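Ticket: Item 11 shows different percentages in topline and crosstabs
Product: Koner Tables (hosted)
Project: Prenesik belief tracker, wave 2, Wastport adult sample
Raised by: Vidal data processing
Priority: High (client release pending)
Status: Closed, fix confirmed

Summary

The topline report and the crosstab report give different totals for item 11 of the conspiracy battery ("The weather over this country is controlled by a secret programme"). Both reports are built from the same data file. In the crosstabs the "definitely true" and "probably true" shares are higher in every column, including the total column. All other items in the battery agree to the last decimal place.

Expected behaviour

The total column of the crosstab should match the topline for any item, provided the weight and the base are the same. Both reports are set to the wave weight. Both are labelled "Base: all respondents".

Initial checks (Vidal)

Data file re-exported from the fieldwork system and reloaded. No change.

Weight variable compared in both reports. Same variable, same mean, same minimum and maximum.

Reports run unweighted. The gap remains, so weighting is ruled out.

Duplicate respondent IDs checked. None found.

Browser cache cleared and reports rebuilt in a private window. No change.

"Don't know" and "prefer not to say" checked for exclusion. Both codes are present and counted in both reports.

Unweighted base printed under item 11: 650 in the topline, 500 in the crosstab. The file holds 650 completed interviews. We should have looked at this line first, but the base row is hidden in the client template and had to be switched back on.

Second update (Vidal)

Item 11 is routed. Respondents are first asked whether they have heard the claim before, and only those who have are asked whether they believe it. The routing was introduced at this wave. At the first wave the item was put to everybody, in the same grid as the others.

The raw file has a blank for item 11 wherever the respondent was routed past it. The number of non-blank records is 500, so the crosstab is dividing by those asked and the topline by the full sample. Neither report warns that it is doing so, and the "all respondents" label in the crosstab is wrong.

This matters for the release. The client's draft says that a given share "of adults in Wastport" believe the claim, and the figure has been taken from the crosstab. On a full-sample base the share is noticeably lower. The draft also has a sentence describing a rise since the first wave, and part of that rise comes from the change of base. We have asked the client to hold the draft until this is settled.

First response (Koner support)

Reproduced on a copy of the project. The topline and crosstab modules read the base from different places. The topline takes it from the project default, which is set to all completes. The crosstab takes it from the question definition, and the definition for item 11 has "Rebase on routed" set to Auto. With Auto, blanks are treated as not asked and dropped from the base. The label text is carried over from the previous wave and is not recalculated.

Suggested action: open the question definition, change "Rebase on routed" from Auto to Off, save, and rebuild both reports.

Third update (Vidal)

Setting changed to Off. Reports rebuilt. The crosstab base is still printed as 500.

Setting checked again after logging out and in. It has gone back to Auto. Tried under a second login with full project rights, same result. Tried changing the setting on item 10 as a control, and there it stays at Off.

Item 11 is the only one in the battery whose definition was imported from the first wave and then edited. The others were imported and left alone. We suspect the link to the old definition is still live and is overwriting the change on save.
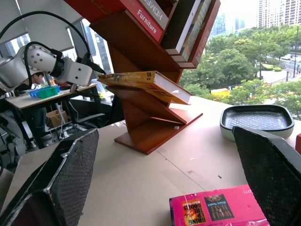
Koner support: Confirmed, the link is the cause. When a question is imported from an earlier wave it stays tied to the source until it is detached, and a locked source wins over local edits to the base settings. Wave one is locked in your project, so each save restores Auto. Please use Detach from source in the question menu before changing the setting. Detaching does not alter the data or the trend mapping. We have logged the missing warning as a fault, and the stale label as a separate one.

Fourth update (Vidal)

Item detached, "Rebase on routed" set to Off, saved. The setting holds after logging out.

Blanks now need a code, otherwise the columns do not add up to the full sample. Added a derived category, "Not heard of the claim, not asked", and placed it below "Don't know". Rebuilt both reports. Unweighted base is 650 in each. Weighted and unweighted shares agree between the topline and the total column.

Trend table: item 11 now carries a footnote stating that the question was asked of everyone at the first wave and only of those aware of the claim at wave 2. The arrow showing change has been switched off for this row. Rebasing does not make the two waves comparable, as people who had not heard of the claim could still say they believed it when it was read out to them.

The client has the corrected tables and has removed the sentence about a rise.

Remaining items

Label fault: open with Koner. Until it is fixed, base labels on routed questions are to be typed in by hand.

Base row: switched on by default in the Vidal client template.

Import: edited questions to be detached before fieldwork opens.

Ticket closed by Vidal data processing.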